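Pockets, Patience and a Very Old Apron: An Afternoon with Tove Hjaltadóttir

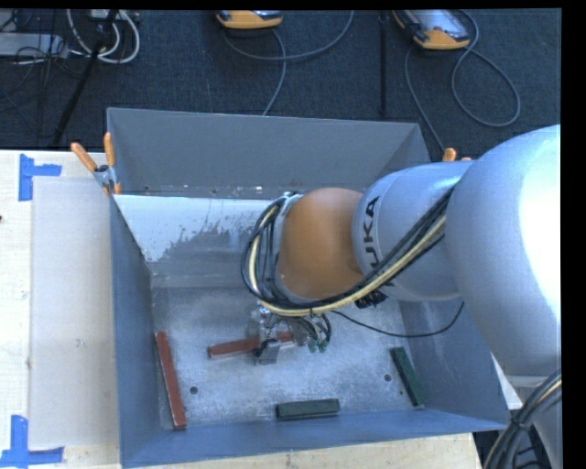

I had meant to stay an hour, and I left well after dark with a paper pattern under my arm and a slice of cake wrapped in foil. Tove is that sort of host. She has been drafting sewing patterns for home sewists under the name Cavasach for 7 years now, and her cross-back apron, the Maldonado, is the one most people find her through.

"It came from my aunt's apron," she told me, pouring the coffee. "I wore it until the straps gave out, and then I took it apart at the kitchen table to see how she'd done it. She had no pattern at all, bless her. One side was wider than the other, and I'd never noticed in all that time!"

Evening out the sides was easy enough, but the straps took her most of one winter. Tove wanted an apron you could pull on over your head without any tying, one that wouldn't slide off a narrow shoulder, and she sewed version after version in old bedsheets before she was happy. Her friend Þórey Steinarsdóttir, who is a good deal taller, tried on every one of them.

"Þórey would put it on and reach for the top shelf," Tove said, laughing. "If it rode up, I went back to the table. She was very patient with me, and I paid her in soup."

I asked what she would tell someone sewing their first one, and she went straight to fabric. Wash it before you cut it, she said, and dry it the way you plan to dry it later. She likes a midweight linen, 60 inches wide if you can find it, and she is firm about pressing every seam as you go. For the pockets she sews a small triangle at each top corner, where your hands do all the pulling.

"People rush the pockets. I did too, for years. Then you put your phone in there and off it goes."

The next pattern, a work smock called the Kultness, should be ready in July. It has 3 pockets and a collar she is still arguing with. She held the sample up to the window for me, frowned at it, and put it back on the pile for unpicking.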